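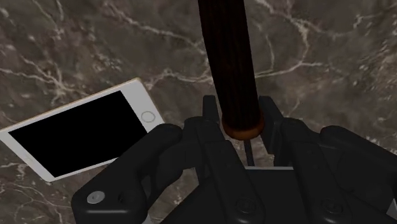
An Afternoon at the Zorkel Open Day

Posted 2023-09-15 in Visits, Machines

I've wanted to get inside the Zorkel building ever since they moved into the old Drurkell bakery, and this week I finally did. They open the doors to the public twice a year, once in March and once now, and the March one was full before I'd even found the sign-up page. This time I set an alarm and got a place on the two o'clock tour. It was supposed to last 90 minutes. I came out after half past four with a head full of robots and a parking ticket.

If you haven't come across Zorkel before, they work on arms that could do small jobs in kitchens, stockrooms and shops. Putting things back on shelves, wiping, sorting, clearing a counter. No legs, no faces, no chatting. My question going in was the one I ask everywhere: can the thing do a chore yet? I mean a real one, the kind you'd hand to a reasonably willing twelve-year-old.

The short answer is "some of one, slowly," and I had a wonderful time finding out why.

Getting in

Park on the Nurnthorpe side if you go, the bakery side is permits only (see above). Reception is where the bread counter used to be, and the old tiled floor is still there. You get a sticker and a pair of safety glasses, and then you wait by a shelf of retired grippers that you're allowed to pick up. I could have stayed there for an hour. They're heavier than they look, and you can work the fingers by hand. Some of the older ones had rubber pads worn right through at the tips, and one had been patched with what was clearly bicycle inner tube.

The tour goes through three rooms. The first is the stockroom, the second is what they call the kitchen, and the third is screens, where they run a simulator called Wolde.

The stockroom

This was the most finished part and it was good! Two arms, one set of shelves, and a rolling cart full of boxes and bottles. One arm took items off the cart and put them on the shelf, label out. The other found things that had been put in the wrong spot and moved them home. They had it restocking the whole time we were in there, and I watched it place cereal boxes one after another with the same calm little pause before letting go.

Our guide told us it gets 98 percent of its picks right on that shelf, and then was very quick to say which shelf: flat floor, good light, products it has met before. Change the bottles for bags of rice and the number drops a lot. I appreciated hearing that without having to ask. A bag of rice is a terrible thing to pick up when you think about it. It slumps. It has no sides. A person slides a hand under and never gives it a thought, and the arm came at it from above, got a fold of plastic, lifted, and lost it. Second try was the same. On the third it pinched the seam and got it up, and our group clapped, which made the guide laugh.

So, shop-floor chores: I'd say we're close for a narrow set of them. If I ran a small warehouse with boxes in it I would be paying attention. If I ran a greengrocer's I'd keep the staff and be nice to them.

The kitchen

A real counter, a real sink, real cabinets, with one arm on a track along the back. Two tasks were on show. The first was wiping the counter, and it did this beautifully, in long overlapping strokes that put my own wiping to shame. It doesn't lift anything to wipe under it, though. It goes around. I know people who clean like that too.

The second was putting away a drying rack, and here you really see how far there is to go. Mugs were fine. Plates were fine if they weren't touching. Then it met a whisk tangled in a sieve and just stopped, and after a while it backed up and took a mug that it had apparently been saving. A kid in front of me shouted "shake it!" and I thought that was exactly right, that's what anyone would do. You'd shake it. I asked whether they'd tried teaching it to shake things. They had, and the cost in mugs was mentioned.

Speed is the other thing. The rack would take me a couple of minutes. The arm was still at it when we left the room. I don't mind slow, personally. If it took all night and the kitchen was clear in the morning I'd be thrilled. But it can't yet be left alone all night, and so somebody has to be there, and at that point that somebody may as well put away the mugs.

The screens

I expected to be bored in the last room and it turned out to be my favorite. Wolde is where the arms practice before anyone lets them near crockery. It builds a countertop, drops objects on it, and has a rendered arm try to pick them up, over and over, on machines that never need the floor swept afterward. They can run 50 of these counters side by side. The library has nearly 300 objects in it, and they're wonderfully mixed, because the whole idea is to avoid a robot that only knows mugs.

You get to sit down at one of the stations and move the view around yourself. There's a view from close to the gripper, which I liked best. You stop seeing a machine and start seeing the problem: two blunt fingers, a thing between them, and very little else to go on. I tried steering for a while with the controller. I was hopeless. I knocked over everything I wanted and gripped a good deal that I didn't.
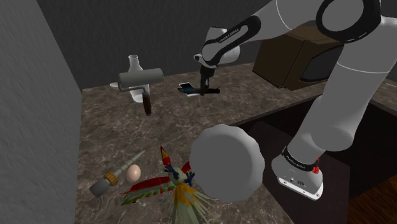

Clutter is what separates a demo from a chore, and I think it's the most honest test there is. Any arm can look clever with one block on a bare table. My own kitchen has never had one thing on it in its life, and the counters in Wolde don't either. There's a paint roller standing upright in front of a white vase, a brown egg sharing the foreground with a paintbrush, and a toy bird in red, yellow and green with its feathers spread, all of it on brown marble with pale veins running through. The arm has its fingers closed on a long black tool with a narrow shaft, held level just over the counter, with a small white card-like thing lying flat right under it. I looked at that and started planning it the way I would for myself. The tool is easy enough, you can get your fingers around it. The flat thing is murder. I'd slide it to the edge of the counter and catch it. And the egg I would move first, before anything else, to somewhere it couldn't be rolled into by a roller.

I said this out loud and got a really good conversation out of it. Sliding a flat object to an edge is something they're working on now, in the simulator first, and it's much harder than it sounds. The arm has to know where the edge is, keep a light pressure going, and have the other half of the grip ready on time. People use the counter as a tool. We also use our hips, our elbows, and the front of the sweater. A two-fingered arm has the counter and that's about it.

Moving the egg first is harder still, in a different way. Nothing about picking up a tool tells you to go and deal with an egg. You have to look at the whole surface and worry a bit. I asked if the software worries, and the reply was that it has a cost for knocking things over, and that the cost for an egg and the cost for a toy are the same at the moment. They'd like to fix that. I found this completely fascinating and took up far too much of the group's time with it.

One caution they gave us, and I'll pass it on. Being good in Wolde doesn't mean being good at the sink. Rendered things don't get greasy, they don't have a sticky label half peeled off, and a simulated cloth is still a poor cousin of a real one. They try skills on the screens, carry them next door, find out what breaks, and go back. The trip between the two rooms is short — a set of swing doors left from the bakery — and from what I could see it gets walked a lot.

So can they do the chores?

My scorecard, for what it's worth. Restocking boxed goods: yes, with someone within earshot. Wiping a clear counter: yes, and better than me. Wiping a full counter: no. Putting away dishes: the polite ones. Dealing with whatever has piled up by Thursday night, with the mail in it: not yet, and I wouldn't hold my breath, but I'd happily come back every six months to see.

What I liked most is that they showed us things going wrong and didn't hurry us past. The rice bag, the whisk. I've been to other open days where the robot does its one trick behind a rope and you're handed a tote bag. At Zorkel you can stand close, ask dumb questions and get proper replies, and the people there are visibly delighted when something works.

Practical bits

Free, but you need to book, and the two o'clock slot gets the quieter rooms. Children are welcome in all three and had the best questions. There's coffee at reception and nothing to eat, a little sad for a former bakery. The stairs to the screen room are steep and there is a lift around the back that you have to ask for. Next one should be in March, and bookings go up on their site a few weeks before.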